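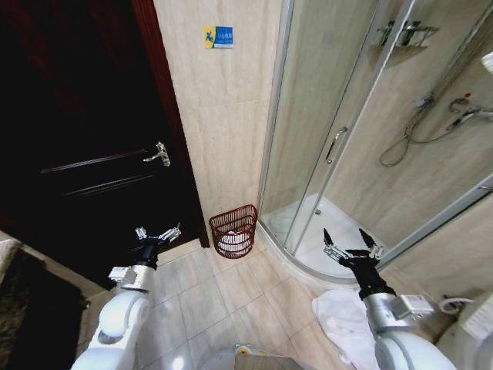 Chapter 7
The Room With the Fewest Square Corners

By the end of this chapter you should be able to measure the working reach of a two-armed machine, write a task list a household will agree to, and estimate how many evenings the second of these will cost you.

Up to now we have kept our builder in the garage, where everything is at bench height and the floor forgives. Chapters 4 to 6 ended with a pair of arms that could lift a block, set it down and lift it again, to the satisfaction of everyone except the people who live in the house. Sooner or later one of them asks what it's for. The usual answer is laundry. The usual second answer, once the builder has read a few papers on folding, is picking up a towel.

A towel on a bathroom floor is a respectable first problem. It has no fixed shape, no handle and no top. A white one against pale tile gives the vision system very little to work with, and clear shower glass gives it plenty, most of it misleading. Curved glass is worse, as the reflections slide about when the base moves. Depth sensors will cheerfully report a wall where there is a door, or a door where there is nothing.

Sevim Öztürkmen, whose build log we follow through Part Two, had budgeted 14 evenings for this stage. She was on her 21st when she wrote the entry below.

"Joubert planner again refuses any path near the shower. Moved the keep-out margin to 105 mm. It now accepts paths near the shower and refuses the bath mat. Güven Güler suggests getting rid of the mat. Güven does not have to live here."

Her log is worth studying for its order of work. She mapped the room before she touched the grasping code, and she mapped it with the door closed, then did it over with the door open when she noticed that a door, in either position, is furniture. She logged roughly 3,000 arm poses and threw out every one that put an elbow closer to the glass than her own nerves allowed. The Sitis toolkit has a setting for this. She used a strip of masking tape.

7.1 Reach, and What Gets in Its Way

Reach is commonly quoted as a single number, measured by the manufacturer in an empty room of generous size. Your bathroom is neither. Begin with the shoulder height of your machine and the lowest point you expect the fingers to touch, and draw both to scale on graph paper. Add the lip of the shower tray. Add the wastebasket. If the arm in your drawing now passes through one of them, keep the drawing; we'll need it for Exercise 7.3.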